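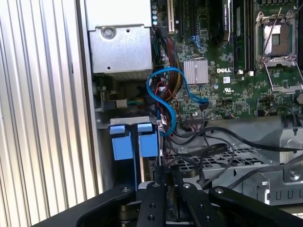 Inside the Dell, with the processor socket open and the NVIDIA Quadro card in its slot.

Workstation strip-down, bench gallery

Rowbotham Computer Refurbishing takes in old office towers, mostly from firms clearing out a floor at a time. We have handled over 2000 machines so far. The bench notes by Melina Michailidis on this page cover processors and sockets.

The finned heatsink near the middle of the board cools the chipset and can stay put during a processor swap. The blue SATA cable can stay plugged in too, provided it is kept well clear of the socket. Check the contacts under a good light before fitting anything, and don't touch them. 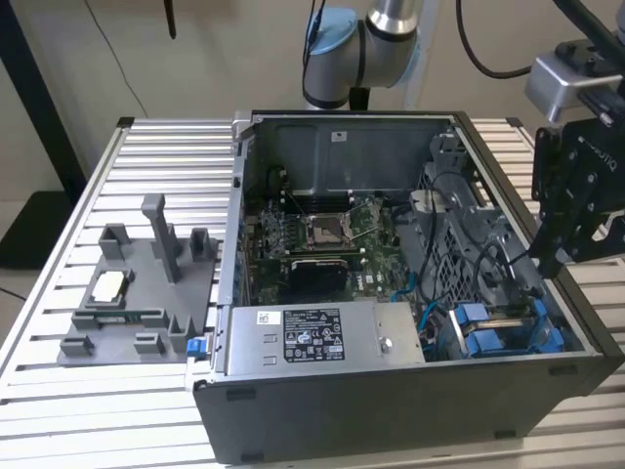 The tower on its side on the slotted table, with a CPU in the grey holder to the left.

Laying the case flat makes the board much easier to reach. The drives on this model are held by blue plastic clips, so no screwdriver is needed for those. Memory and drive notes will be added in September.

Page compiled by Rodrigo Cunha, 31/08/2022. Job sheet 2557.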